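Aug 13, 2023
Bench notebook, Lerenbridge kitchen-tasks station
Written up by Mwende Mbwambo

Long entry, sorry in advance. I want to get all of it down while it's fresh, and I know at least two of you are going to ask me about the protective stops the minute you walk in, so please read to the bottom first and then come find me!

The short version is that the arm kept stopping itself during the plate task. It would run fine for a while, go down toward the dish rack, and then quit with a contact fault as if it had bumped into something heavy. I was sitting right beside it for most of these and I never saw it bump into anything. The first stop came at episode 5. I cleared it, said something encouraging to the arm (you all know I do this) and carried on, and then it did the same thing again, and again, always on the way down and always with a plate in the fingers. By the time I gave up on running and started looking for the cause I had 20 stops in the log out of 40 tries, and that is far too many to blame on bad luck.

My first guess was the rack. The Flasness racks have slots that are a little stingy, and if a plate comes in slightly turned it wedges between the uprights and the arm feels that as a push back. So I spent a good part of the morning on placement angles, and I'm afraid that part of the morning is gone forever. The stops were happening well above the rack, before a plate could have touched anything. I should have plotted the height first. Lesson for me, and for whoever inherits this station.

Second guess was the cable, and I was quite fond of this one. I re-routed the gripper cable with more slack at the elbow and strapped it down again at the wrist, and for a lovely stretch there was no fault at all. I had already started composing the triumphant message to Waweru in my head. Then it stopped again, same height, same joint, and I made myself a cup of tea. 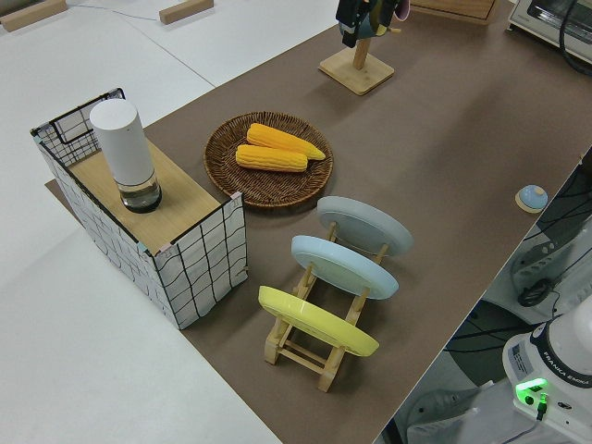 Was it ever a risk to anyone standing at the table?
Nothing came near a person, and each time the arm stopped and held where it was, but a robot that stops for reasons we can't explain is one we shouldn't be reaching around, so hands stay off the table while it's live until this is closed.

Back to the hunt. After the tea I did what I ought to have done at the start and pulled up the payload settings. The controller needs to know what is hanging off the end of the arm so that it can subtract that weight from what it feels at the joints. We changed the fingers over in June, when the longer Ratudum pair went on, and the settings still had the old pair in them. The old mass and, worse, the old center of mass. So the arm has been going around all this time believing its hand was lighter and shorter than it is, and feeling a mystery force that grew whenever it stretched out. Add a plate, reach out and down, and the mystery force went over the threshold.

It also explains why the cable fix seemed to work. I looked back at that stretch and I had been practicing on the near side, with the arm tucked in, where the error is small. A good reminder that I should change one thing and then repeat the same motion – the very same one – before celebrating.

I weighed the fingers, worked out the new center of mass, typed it all in and ran the far-side motion over and over with a plate held. No stops so far. I left the contact thresholds exactly where they were. I know somebody is going to suggest raising them for speed, and my answer is please don't, they did their job the whole time and we were the ones feeding them bad numbers.

What about the older recordings? There are 1,725 episodes on the drive and I don't yet know which of them were made with the new fingers and the old settings. The joint positions should be fine. The estimated contact forces will be off, so please don't train anything on the force channel until I've sorted them by date.

Still to do:
Put a line for payload on the tool-change sheet, with a space for initials.
Tell Waweru about the force channel before the next export.
Repeat the far-side test from a cold start, with each of the plates.
Put the cable back the old way and see if anything changes. I suspect the new routing is nicer anyway, and I'd like to keep it if no one minds.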